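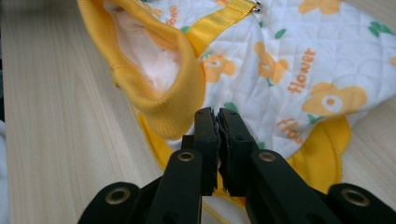

My local paper has run another piece telling us to stop buying new clothes and start mending the old ones. I have nothing against mending. My doubt is about who is supposed to do it, and when. The same week, a shop in Sallbridge put quilted coats for pets in the window, yellow edging and all, and I watched two people go in. A dog doesn't ask for a coat, and it certainly doesn't ask for this year's. We do the wanting for it, and no amount of scolding about darning has touched that.

The case for mending usually goes like this. Clothes used to be looked after, people had the skill, and if we got the skill back we would throw less away. I have read this from Abena Agyeman, whose column I like, and from Tetteh Asamoah, whose column I like less. Neither mentions that the skill belonged mostly to women who weren't paid for it and had little choice. My grandmother turned collars by lamplight and hated every minute.

Then there are the figures. The Gbeho repair scheme says it handled 1,209 garments in a year. Fine. How many were worn again? I asked, and was told that 306 people had filled in a form and were "very positive". That is a different question. I would be positive too if someone had sewn my button on for nothing.

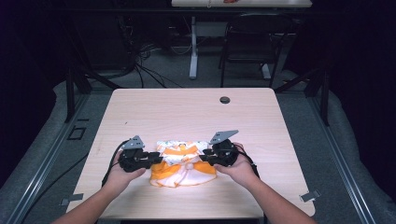 Orange and white, shiny, and hard to pass on.

Party clothes and costumes are where the argument gets really thin. They are bought for one afternoon, and the child is a size bigger by the next. You could mend such a thing perfectly and still have no one to wear it. Fumgate has a swap rail for this, which I've used, and in November it was full of things like it and nobody's winter coat.

I'd sooner see the pressure put on the sellers. Terkano will sell you a child's jumper for less than a reel of decent thread and a packet of needles, and while that is so I don't see why a tired parent should feel guilty for buying it. Make the jumper last two winters, charge what that costs, and then come and talk to me about darning.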